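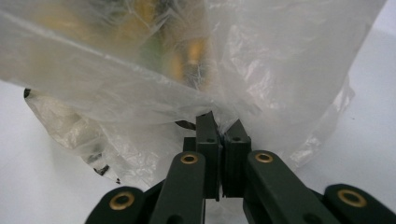 I got off the bus at Prakberg with 40 dollars, one good shoe and my aunt's goose in a hatbox. The other shoe was fine too, it just let the rain in.

The ferry to Brukik left at noon and the woman in the ticket booth wanted 16 dollars for me and another 16 for the goose. "She's a bird," I said. "She could fly there for free!" The woman leaned over and looked through the air holes for a long time. "Then let her," she said.

So I paid for both of us (my aunt would've asked), and we sat up on deck with our eight dollars, eating crackers.

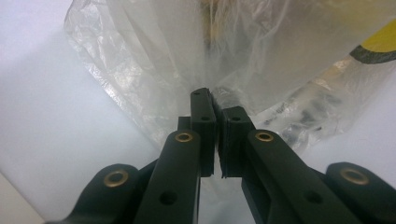 Halfway across, the goose started to hum. I know geese don't hum. But my aunt's always did before bad weather, and every old man on that deck seemed to know it, because they got up one after another and went inside without a word. The sky was blue all the way to the hills! I stayed put out of pure stubbornness and held on to the lid.

"You might've told me at the bus stop," I said to the hatbox.

Then the first drop landed on my good shoe.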